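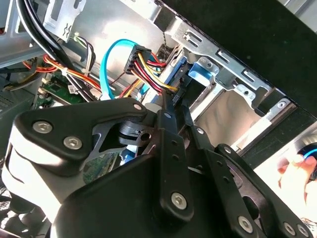 Cable planners and other promises

Corina Lanz wants me to be nicer about the new planner. I've had it since Thursday and I'm trying.

The pitch from Skumus is that you hand their software a view from the wrist, it picks out the connectors, and it plans a path to them through whatever is in the way. Inside a desktop PC there is a lot in the way. A SATA cable is a soft loop that goes where it likes, and the planner treats it as either a solid wall or thin air depending on a setting called "compliance." I set it to 2 and it refused to plan. I set it to 7 and it drew me a lovely straight line through the power wires.

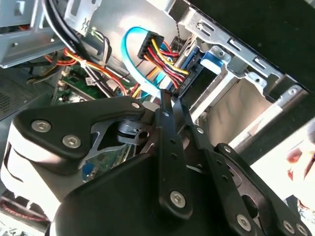
The log doesn't help much. One approach to the drive gave me 293 lines, most of them the same warning about a stale depth map, and the confidence score stayed high the whole time. I would like to know what it was confident about.

Isabelle Penner thinks the trouble is upstream, in the segmentation. She may be right. Matte black fingers in front of black cables are a nasty case for any mask, and ours was trained on tidy bins of parts - hardly the same job.
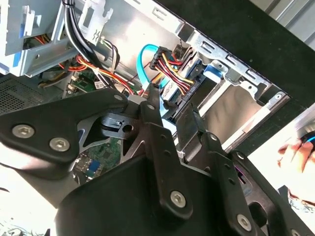 I've gone back to our old Cedell scripts for the close-in moves and left the planner to get us to the edge of the case. It does that fine, but so did six waypoints in a text file. Corina has asked Skumus for the cost weights. I'll post them if they ever send any.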